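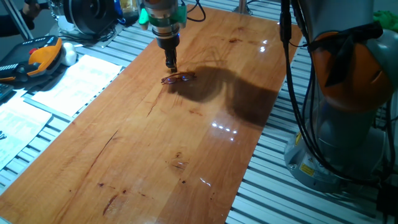 Scholarship Renewal Should Not Depend on a Single Grade

Posted in Opinion by Sawsan Smadi

The Drunel Fund awards tuition grants to the children of merchant sailors, and it has done so with care. Its selection process is fair and its staff answer the telephone. The renewal rule adopted last October, however, deserves a second look before the next group of students is bound by it.

Under the rule, a recipient whose average falls below the required mark in any one term loses the grant for the remainder of the degree. There is no probationary term and no appeal. The Fund's director, Vratislav Vlček, has defended the policy on the grounds that donors expect results and that every grant withdrawn can be offered to another applicant. Both points are true, and neither settles the matter.

Students from seafaring families often carry duties that their classmates do not. A parent may be away for months at a time. When a younger child falls ill or a lease ends, the student at college is frequently the one called home. A poor term under such conditions says little about ability. It is also the moment at which the loss of $1,000 does the most harm, as tuition bills for the following term have usually been issued by then.

The college in Stovholm, where I advised first-year students for many years, handled its own awards differently. A student who missed the mark kept the grant for 2 further terms and met monthly with an adviser. Some of those students left anyway. Many recovered, and a few went on to graduate with honors. The added cost to the college was modest, chiefly the time of advisers already on the payroll.

Ghada Zein, who reviews applications for the Fund, has suggested a smaller step: a written appeal, limited to one page and decided within a month. I would support that as a beginning. It would give the Fund a record of why students fall behind, which it does not now possess.

Donors should be consulted as well. A person who gives $100 or $300 a year to help a sailor's daughter finish college may be more patient than the rule assumes. The Fund's next letter to supporters could put the question to them plainly, and the board could postpone any further withdrawals until the replies have been read.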